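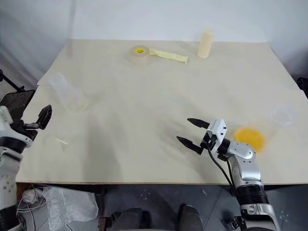

Tabletop clearing is a class of household and light-industrial chore in which loose objects are removed from a flat work surface and sorted, stored or thrown away. It is widely used as a test of general-purpose manipulation, as it needs no special fixtures and can be scored by a person with no technical training. The objects in a typical trial are ordinary and cheap, and several of them are hard for a machine to perceive. A clear plastic cup lying on its side on a cream-colored board shows up as little more than faint gray edges, while a roll of packing tape with a yellow core is easy to find by color. Two-armed systems with parallel fingers are the most common hardware for the task.

Definition and scope

The term covers three operations: picking up, carrying and placing. Wiping is usually treated as a separate task. In the Fadcombe protocol, a surface counts as cleared when every loose item has reached its assigned bin or shelf and nothing has been dropped on the floor. Shop-floor versions add a time limit, and the items are offcuts, packaging and small hand tools.

Perception

Transparent objects remain the main source of failure. Depth sensors based on projected light tend to pass through clear plastic or return scattered readings, so the estimated surface of a cup may lie on the table behind it. Systems trained on color images alone do better, though their results depend on lighting and on the color of the surface. Thin fragments of film or broken packaging are often missed entirely.

Grasping

Flat items present a different problem. A lid or disc resting on a table offers no side tall enough for two fingers to close on. Common methods are sliding the item to the table edge, pressing down on one rim to tilt it, or using a suction cup. Each adds a step, and each step has its own failure rate. Lightweight cups can be crushed or rolled away by a slow approach from the wrong side – a fault that better cameras do not correct.

Published trials

The Wirnilus trials, run by Senthil Unnithan, covered 400 attempts with 21 kinds of household object. Opaque rigid items were handled reliably. Clear cups and flat lids accounted for most of the failed attempts. A later study by Yamuna Bhat at the Bangera workshop used 681 attempts at a packing bench and found that performance dropped when objects touched or overlapped. In 11 attempts the machine reported the bench as clear with film still lying on it.

Current status

As of the Bangera study, no system tested under the Fadcombe protocol had matched an adult in speed. Supervised use is practical where the objects are known in advance, and the Stelura packing line runs such a setup on its night shift, with one operator watching several benches. Unsupervised clearing of a kitchen table, with food residue and mixed glassware, is still a research problem.

See also: bin picking, dish loading, transparent object detection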